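Table finish: dark mark and light scratch, spot repair or full recoat?

lottedekker
Top is a light-colored wood, finished with Nenatus hardwax oil, two coats, in February. Sanded to 400 before the first coat. There is now a dark gray mark that does not come off with a damp cloth or with the Nenatus soap. I would like to avoid stripping the whole surface.

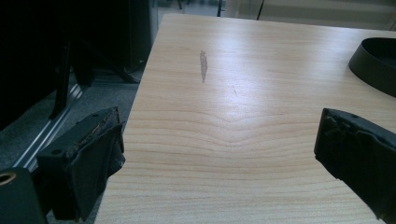 Spot repair on an oiled top depends on how deep the mark goes. Try white spirit on cotton first, then a gray pad with the grain. Keep in mind where it sits: the smudge is in the upper middle, close to the sheen, and any change in gloss will show in that light. The faint scratch to the right of it I would leave alone.
- wallbridge_13

ineke_b
Disagree on the pad. It burnishes hardwax oil and you get a shiny patch. Use 400 paper on a cork block, light pressure, then re-oil thinly and wipe off after ten minutes.

wallbridge_13
Paper cuts through two coats faster than a pad does. I have repaired a lot of tops this way with no patch visible after buffing.

lpichler
If the mark is iron stain, neither will work. Test with oxalic acid on the underside first, rinse, let dry overnight. Does metal cookware get put down on it?

lottedekker
Sometimes, yes. White spirit took nothing off. Will test the acid underneath and post the result.

ineke_b
Mask the area along the grain lines, not in a square. Square patches show.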